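Cómo seguir un suceso en tu barrio sin tragarte (ni difundir) bulos
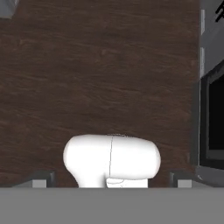 Una pieza blanca sobre superficie de madera oscura. Imagen generada por ordenador.

El verano pasado, en agosto, hubo un tiroteo a la salida de un bar a dos calles de mi casa y en menos de una hora tenía 200 mensajes en el grupo de vecinos. Que si cuatro muertos, que si el tipo andaba suelto por el parque... Al final fue un herido leve y un detenido. Desde entonces sigo siempre los mismos pasos y os los cuento por si os sirven.

Paso 1. Silencia el grupo
En serio, lo primero. Si hay peligro cerca, métete en casa, llama al 112 si has visto u oído algo y deja el grupo para luego. Yo lo silencio una hora entera y vivo mucho mejor.

Paso 2. Busca la fuente oficial
Mira la cuenta de la policía local y la del servicio de emergencias de tu comunidad. Guárdalas ya en favoritos, ahora que estás tranquilo – cuando suenan sirenas no atinas ni con el teclado. Fíjate bien en que sea la cuenta buena, que las imitaciones salen como setas.

Paso 3. Apunta la hora de cada dato
Yo uso Meltum, una aplicación de notas de lo más sencilla, pero te vale una libreta. Pongo la hora, lo que se dice y quién lo dice. Por ejemplo: «23:40, calle cortada, policía local». Las primeras cifras de heridos cambian muchísimo, y con la hora al lado ves enseguida cuál es la última.

Paso 4. Distingue quién habla
Un vecino que lo vio desde el balcón es una cosa y el primo de un vecino es otra. En la prensa pasa parecido: busca si el periodista cita al portavoz o si pone «según algunas fuentes». El digital de mi zona, Danda, marca las actualizaciones al principio de la noticia y se agradece un montón.

Paso 5. Comprueba las fotos
Haz una búsqueda inversa de la imagen. La noche del bar circuló una de un coche acribillado que llevaba años dando vueltas por internet (¡y en otro país!). La habían compartido 700 personas.

Paso 6. No publiques nombres ni matrículas
Ni caras, ni portales, ni dónde están colocados los agentes. Si grabaste algo útil, guarda el archivo original sin recortar y entrégaselo a la policía. Mandarlo por mensajería le baja la calidad, así que mejor llévalo en el propio móvil o en un pendrive.

Paso 7. Vuelve al día siguiente
Casi todo se aclara en la comparecencia o en la nota de prensa de la mañana. Si reenviaste algo que era falso, escribe en el mismo grupo y corrígelo. Da un poco de corte, ya lo sé, a mí me tocó hacerlo con lo del parque.

Si os interesa, otro día cuento cómo pedir copia de una denuncia, que también tiene su miga.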